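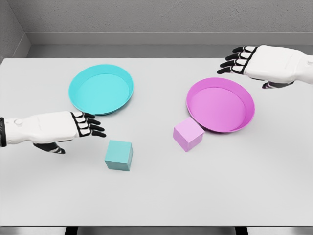

Subira Bakilana

Skudico is a student robotics club, and also the name of the little contest the club runs every year, which confuses everybody who joins (me included, for a good two months). I've been a member long enough to be trusted with this page, so if you find a mistake, tell me and I'll fix it!

The club started as an evening class at Dreltmont, taught by Shivam Malhotra, on programming robot hands in simulation. There were 20 places and a waiting list. When the class ended a bunch of us just kept showing up, and Shivam kept unlocking the room, and at some point we had a name and a mailing list. We were officially listed as a club in August, after filling in a form that asked how much storage space our equipment would need. We wrote "one shelf."

Everything we do is simulated. The standard setup is a plain white table in a gray room, with a pair of white hands, left and right, and whatever objects the task calls for. The one most people meet first is color matching: a teal bowl and a teal cube, a pink bowl and a pink cube, and each cube has to end up in the bowl of its own color. Sounds like a toddler toy, I know. I spent three weeks on it.

The bowls are shallow with a low rim, so you don't have to lift very high, but if you let go too early the cube can catch the rim and tip back out onto the table. Starting positions change from run to run, and the cubes may be turned at an angle too. My first program assumed they'd always sit square to the table, and it pinched one by its corners and flung it clean across the room (I still have the recording, it's wonderful).

Teams are two or three people. Most split the work by hand, one person writing the left and one the right, and then spend a lot of time arguing over who gets the middle of the table. You're allowed to use only one hand if you want, and a team called Arancibia did exactly that in the first contest and came in second, with the other hand parked at the back the whole time. The rules have had a two-hand bonus ever since.

Scoring is simple enough. You get points for each cube resting in its matching bowl when time runs out, you lose some if the hands bump each other, and a cube in the wrong bowl is worth zero. The final score adds up all the runs. The club record is 3083, set by a team called Tasotano, and the lowest score that still won a round is 756, which was a rough evening for all of us. My own best is 426 and I'm not going to say what place that got me.

If you're new, start with the reaching exercise before you try any grasping. Get the fingertips to hover over a cube and stay there. Thumbs are the hard part, they come in from underneath and it's very easy to knock the cube away before the fingers close. Shivam's advice is to slow everything down by half and watch it again, and annoyingly he's right nearly every time.

New members can join at any point in the year, and you don't need to have programmed before. Old contest programs are kept in the shared folder, sorted by team name, and you're welcome to borrow from any of them as long as you leave a note saying whose it was.

Page last updated 28 November 2020.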